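Status: in use at the Wakport site. Maintained by the Workplace Automation Office, Prerkton. Questions about this card go to Usha Hegde (data) or Johannes Kekana (staffing and training).

# Wakport Shelf-Restocking Records

## Summary

This repository holds recordings and shift notes from the introduction of two-arm workcells in the returns and restocking department at Wakport. The department receives small retail goods, sorts them, and puts them back on display shelving before they leave for stores. Until the workcells were installed, all of this work was done by hand.

The records were collected for two purposes. The first is to train and check the control policies that run the arms. The second is to document how the work of the department's employees changed while the arms were being introduced. Most published collections of this kind leave the second purpose out, and users who need only the arm data may ignore the `staff_notes` directory.

## Contents

| Directory | Contents |
|---|---|
| `episodes/` | 3,000 recorded episodes, with joint positions and gripper state |
| `review/` | 1,000 episodes checked a second time by department staff |
| `staff_notes/` | 149 written shift notes, names removed |
| `layouts/` | Shelf and floor layouts for each task family |
| `docs/` | Job descriptions before and after the change, training outline |

Episodes are stored one per folder. Each folder contains a `meta.json` file giving the task family, the layout, the operator code, and the outcome as judged by the operator. Where a second reviewer disagreed with the operator, both judgments are kept. They have not been reconciled, and users should decide which one to rely on.

## Task families

- `cases`: pencil cases moved between the floor and the shelf
- `jars`: closed containers placed on stands or in wall baskets
- `mixed`: two or more kinds of goods in one layout

Layouts are changed by hand between sessions. The `mixed` family was added in April, after the first two were already in daily use, and its notes follow a slightly different template.

## How the work is organized

Each workcell is assigned to one employee per half shift. That employee sets out the goods, starts the episode, watches it, and records the outcome. During the first phase the employee also guided the arms directly, and those episodes carry the tag `guided`. Later episodes carry the tag `policy`, with `assist` added when a person stepped in.

The old job description for a restocking clerk listed lifting, sorting, and shelving. The new one lists layout preparation, supervision, and fault reporting, and keeps manual shelving for goods the arms do not handle. Pay grades were reviewed by Mr. Kekana's office before the new description took effect. The Tolthorpe site is working from the old description and has contributed no data.

Employees may stop an arm at any time without giving a reason. A stop is logged as `stop_staff` and is not counted against the employee or the shift.

## What the shift notes report

Clerks wrote that they bent and reached less. Several also wrote that supervising was more tiring than they had expected, particularly late in a half shift, and that they missed working beside a colleague. As a result, neighboring workcells are now staffed at the same hours, and up to 100 minutes of continuous supervision is allowed before a change of duty.

Some notes describe disagreements over who should clear a fault. The current procedure is in `docs/faults.md`. 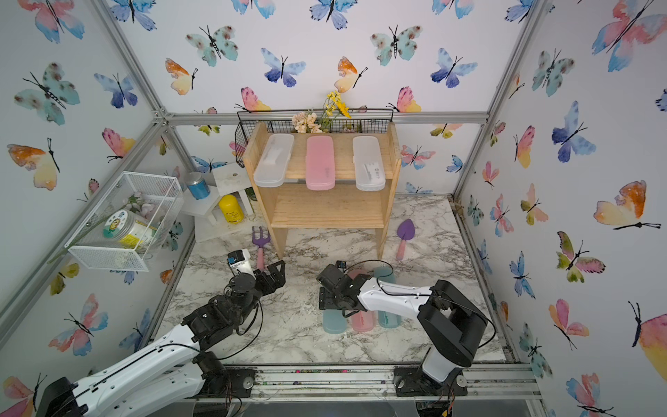

**Who decides which tasks are given to the arms?**

The department supervisor decides, after a meeting with the clerks who do the task by hand. A task is moved to a workcell for a trial period, and the clerks' notes from that period are read before the change is made permanent.

## Known limitations

- Outcome labels depend on the operator's judgment and vary between operators.
- Shift notes were optional. Night staff are underrepresented.
- Clock times in the earliest `jars` episodes are one hour behind.
- The layouts come from one site and should not be taken as typical of others.

## Access

The arm data may be requested by any department within Prerkton and by the Matlala training center. The shift notes are released only with Ms. Hegde's written approval and may not be used to assess individual employees.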